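6 min read

We use cookies to remember your settings and see which pages get read. Accept / Manage

The Great Bag Sort at Medevwood

I have been promising the back room at Medevwood a proper sort since the curtains came down, and last Sunday I finally ran out of other things to do. So this is the write-up for it, such as it is! I'm much better at folding than I am at writing, so you get an awful lot of me talking.

Quick background for anyone who has wandered in from the knitting pages: we make and mend drawstring bags, mostly, plus cushion covers when somebody asks nicely, and all the fabric lives in one room with a concrete floor. Bags, offcuts, cord, old sheets, the lot. The lemon print is the one everybody asks after, so the lemons go first. 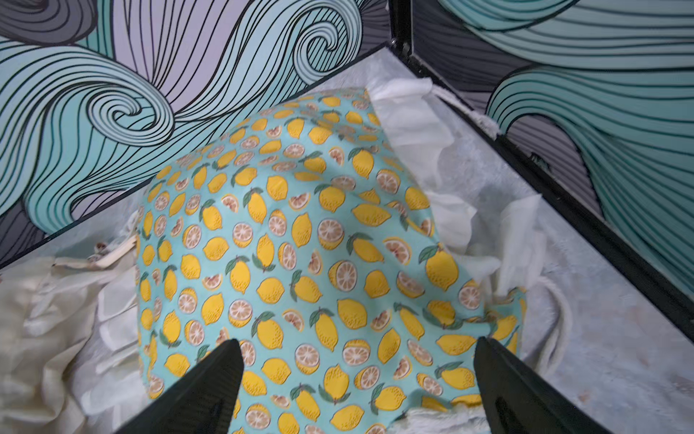

Lemons and cut slices on minty green, with the plain cream cloth crumpled up round them.
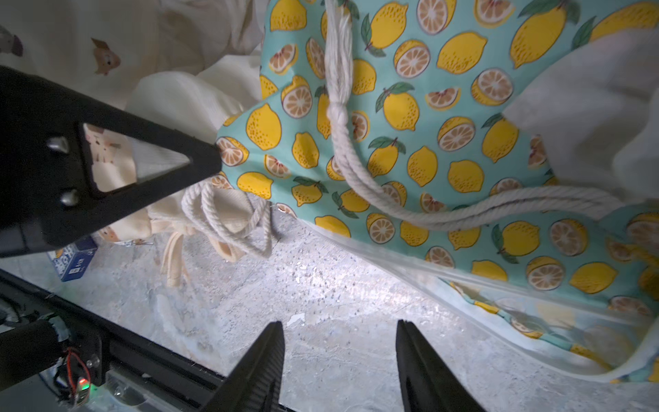

I bought that print as the end of a roll from Geleo, which is a little shop squeezed in beside the bakery on the hill, and I only went in to get out of the rain. There were nine metres left and the woman didn't want to cut it, so I had all nine (and carried them home on the bus, like somebody bringing back a carpet). It's a cheerful thing to sew with. The lemons face every which way, so you can turn your pieces round to save cloth and you won't end up with half the fruit upside down and looking wrong. I can't say the same for anything with animals on it. Put a printed dog on its head and every child who comes in will point it out to you before they've got their coat off.

Anyway, the sort. My first idea was to do it by size, and I'd got a fair way into that when Rosângela Araújo came by with her own bags to drop off and asked why I was putting finished things in with things that still needed hemming. Which was a good question. So we tipped it all out again and did it by how finished it was. Finished and ready to go, finished but wants a press, needs a cord, needs everything. The "needs everything" pile was the biggest by miles and I don't want to talk about it.

Rosângela is very strict about plain cloth. She keeps hers on rolls, because she says a fold that has been left for a winter never really comes out, and I do see her point - I've got an old sheet that has had the same cross pressed into it since I was working at Tavares. But rolls want a long shelf and I haven't got a long shelf, so mine get folded in thirds and then in half, with the fold moved a bit each time I take one out. If I remember. The very thin stuff I don't fold at all any more. I just lay it loosely on top of whatever else is in the box and it seems happy enough.

Now, cord! I could write a whole page on cord and I probably will. We've tried the flat tape, the shiny braid, the thin waxed sort that squeaks, and I keep coming back to thick white twisted cotton. It grips itself, so a closed bag stays closed, and it's kind to your hands if the bag is heavy. The trouble is the ends. Cut it and turn your back and it's a dandelion. What I do is wrap a bit of sticky tape round before cutting, cut through the middle of the tape, thread the bag while the tape is still on, and then tie the knot and peel the tape off last. After that you can comb the ends out and have a bit of a tassel, or you can bind them with thread if you're tidier than me.

For length I go twice round the mouth of the bag and then add a hand span for each end. It always looks too long on the table. Don't cut it shorter! I cut a whole batch shorter one spring, eight bags, all neatly made, and you couldn't get them open wide enough to put a loaf in. They became peg bags. I'm still giving people peg bags.

Threading is the other thing I get emails about. A big safety pin is fine for tape but it's hopeless with the thick cord, as the pin comes undone halfway round the channel and you're left swearing at a tube. Florin Coman showed me his way, with a drinking straw. You push the taped end of the cord into the straw, staple straight through both, and feed the straw round. It's stiff enough to push and smooth enough not to catch on the seam. I laughed at him when he said it and I've done every single one like that ever since.

Channels want to be wider than you think as well. If the cord slides nicely when the bag is new, it will just about manage once the bag has been through the wash a few times. If it's snug when it's new you'll be unpicking it by July. I make mine 2 inches deep on the big bags now and nobody has complained that it looks baggy, although it does, a bit.

Boxes. We put the folded things in shallow open boxes, and I'd fight anyone who tried to give me lids. With a lid you stack them, and if you stack them you never again see what's in the bottom one. With the low sides I can stand in the doorway and spot the print I'm after without shifting anything. The deep tubs from Skadberg that I was so pleased with have gone to live with the garden things. They were good tubs! But I'd drop a cushion cover in there and it would go straight to the bottom, and then I'd have both arms in up to the shoulder looking for it.

One thing I did get right was writing the labels after the sorting and not before. Last time I did a lovely set of labels, all in the same pen, and then spent the whole afternoon trying to make the fabric fit the labels. What exactly is "summer mixed"? I had a box called that and there was a tartan in it. This time I wrote them on parcel tags at the very end, in pencil, and tied them on with the bits of cord that were too short for anything else.

We didn't finish, I should say. Rosângela had to go at four, and I'd promised myself I would sweep the floor before the light went, which meant lifting all the piles up again and of course two of them slid into each other. I've left them. The straps still want matching up with whatever they came off, and I've a whole carrier of beige pieces that could be the start of several things or the end of one. If you gave me a bag to mend before Easter and you haven't had it back, it's in there somewhere and I haven't forgotten, I promise.

Somebody asked last time whether I keep count of the photos I take in that room. I don't, but my phone does, and it says 1,078, most of them of the same corner with different things in it. I should go through those too. Maybe when it's raining.

A few bits people have asked me since the last page, while I'm at it:

Yes, you can wash the lemon print, on a cool wash, and take the cord out first. The green goes a touch softer after the first time and then stays put.

No, I don't sell the cord by the metre. I only buy what we need and I'm mean with it.

If you're making one of these for shoes, put the pair on the cloth side by side, heel to toe, and draw round them with a good margin before you cut anything. I've seen some very pretty bags that would take one shoe.

And if you want to come and help with the second half, bring a flask and something to kneel on, as that concrete is hard on the knees. I'll be in there most evenings from six, on the floor, with the beige pieces.

Contact | Copyright Medevwood Bags and Mending | Back to top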